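Where Does Lunch Packaging Go? A Waste Sorting Study at Nonmont Hall
Course project report, final version

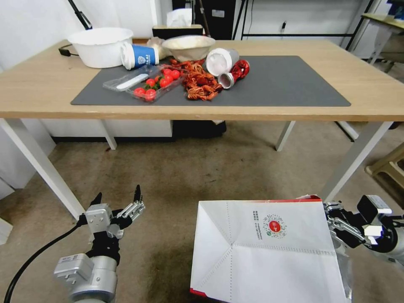 Our group wanted to know how much of the trash from takeout meals in the dorm could have been recycled. Nonmont Hall has one shared kitchen per floor, and each kitchen has a blue bin and a gray bin. The signs over the bins are old and do not mention plastic containers at all.

Method

We collected both bins from 2 kitchens for 4 weeks, always on Saturday morning before pickup. Everything was sorted on a tarp behind the building and weighed on a kitchen scale. Food scraps were weighed separately. We also gave a short survey to 20 residents on the same floors.

Results

Most clear containers were in the gray bin, many with food still in them. Paper cups were split between the bins. In the survey, residents often said they did not know if a lined cup counts as paper. The Flurkcombe city guide says it does not, but few people had read it.

Problems

In week three the blue bin on the upper floor was emptied early, so that weight is missing from Table 2. The scale also had to be replaced partway through.

Next steps

New signs with drawings of common items, and a second count in August.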